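# The Bed from Drullport

Friederike Thiele had been divorced for 12 days when the bed arrived. It came in three boxes, two of which were heavy and one of which was, as far as she could tell, mostly opinion.

She had picked it from the Akeck catalogue because it was called the Cornenus and looked like the sort of bed owned by a woman who had moved on. It cost 450, delivery included, provided you lived on the ground floor. Friederike lived on the third. The driver had looked up the stairs, then at her, then at his watch, and wished her a pleasant evening.

By nine o'clock she had all the boxes upstairs and a new view of her own knees. She made tea. She read the instructions, in which a bald man with no mouth put the bed together with a second bald man. In the first drawing a lone bald man stood beside a large cross.

"Well, that's rude," said Friederike.

She rang her brother in Drullport, who was good with his hands and said so often.

"Is it the Cornenus?" he asked. "Oh dear. We had the Cornenus."

"What happened to it?"

"We have a sofa bed now."

He offered to come over in October. She thanked him and slept on the mattress, which she had dragged into the middle of the room like something washed up by the tide. She slept very well, and this annoyed her.

In the morning Mr Rothe from downstairs knocked to ask about the noise. He was a widower with a grey cardigan and a low opinion of the building. He looked past her at the slats, the side rails and the bag of bolts.

"You've got the headboard upside down," he said.

"I haven't started on the headboard."

"Then it's a good moment to turn it round."

He went away, and she assumed that was his whole contribution. Ten minutes later he was back with his own tools and a packet of ginger biscuits, and asked which of them was going to be the second bald man.

The bolts, naturally, were not all one size, and Mr Rothe was not a man to guess. He laid his seven hex keys in a fan on the concrete floor of the cellar, where they had taken the side rails for want of elbow room, and considered them as other men consider a wine list. Some had coloured sleeves and two were bare metal. Friederike reached for the big one with the red-orange handle, on the grounds that it looked confident. "Everyone starts with that one," he said, and passed her a biscuit instead.

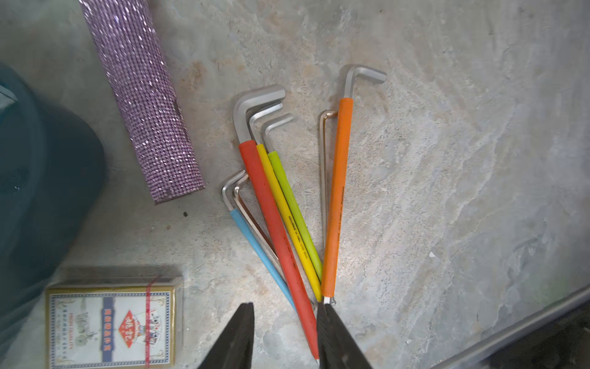
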